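We use cookies to remember your settings and to count visits. By continuing to browse you accept our cookie policy. Accept | Manage preferences

Does a cup need a plate? Setting a place for one in a shared kitchen

Student project report, Everyday Objects elective
Iraklis Psarras and Aiguo Wei
June 8, 2019

1. Where the question came from

Our course reader makes a claim that gets repeated a lot in books about table setting: people have a natural sense of where a cup belongs, and a plate acts as a kind of anchor for it. We were doubtful from the start. Most of the people we live with put a cup wherever their hand happens to stop. So we took the plainest setting we could manage, one cup and one plate on a pale table against a white wall, and asked other students what they thought of different arrangements.

We left out spoons, napkins and placemats. Aiguo wanted a placemat and still thinks we should have used one. Iraklis thought it would tell people where the "right" spot was before they had answered.

2. Cup on the plate
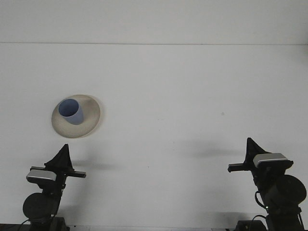

The reader calls this the "saucer habit" and treats it as close to universal. We don't buy it. A saucer has a well in the middle that tells you where the cup goes, and a dinner or dessert plate doesn't. When a cup goes on a plain plate it can go anywhere, and people who liked the arrangement still disagreed about the spot. Some wanted it dead center. Others wanted it toward the back so there was room for a cookie.

We gave our short questionnaire to 84 students in Molel Hall, where the kitchen is shared by two floors. Around half said they would put a cup on a plate only to carry both at once. That is a reason to do with walking, and the reader says nothing about walking.

3. Cup beside the plate

The usual advice is that a drink goes to the right of the plate, a little above it. Two of the guides we read, the Mornell handbook and the Imai booklet on small tables, both give this rule, and neither says how far to the right. The Mornell drawings show a full place setting with knives and forks, so the distance is fixed by all the other things. Take the other things away and the rule gets vague.

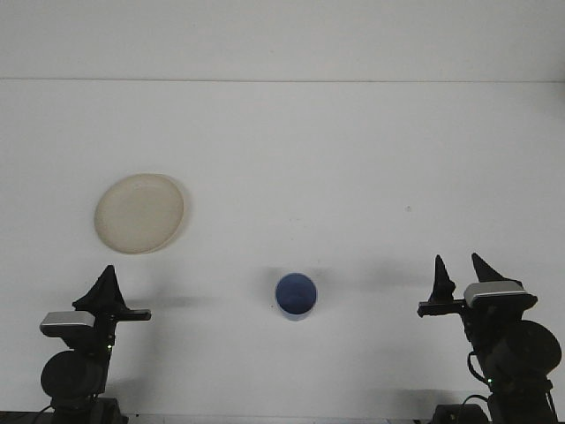

Several students called a cup set nearer the front edge "ready to drink from." Several others called the same thing "about to get knocked over." We don't see how one instinct could produce both answers. Our guess is that people were describing their own kitchens at home.

There was also the color problem. A blue cup stands out on a white table far more than a cream plate does. Anyone asked "what is this table set for?" may simply answer for the cup. We should have repeated the questions with a pale cup and didn't have time.

4. Far apart
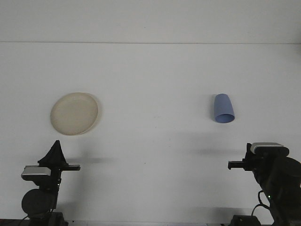 Figure 3. Plate on the left, blue cup upside down on the right.

With this much space between them, the students mostly stopped talking about a place setting. The word "drying" came up a lot, and so did "putting away." Iraklis takes this as proof that distance matters. Aiguo points out – fairly – that we changed two things at once, the distance and which way up the cup was, so we can't say which one did it. We have left the disagreement in the report.

5. In between

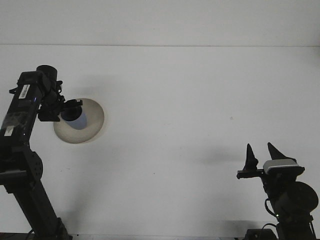
The guides also skip the part where things are being moved. A cup held over a plate isn't "set" in any sense the Zaron reading list would recognize, yet most of what goes on at a table is picking up and putting down. If we ran this again in July with the summer residents, we would ask about that first and leave the finished arrangements for later.

6. What we would accept

We accept that people have habits with cups and plates. We don't accept that our answers show a shared sense of where a cup belongs, and we would want to see the same questions put to people who don't all eat in one kitchen. Our full answer sheets are in the binder with the course office, with Aiguo's notes on the placemat question at the back.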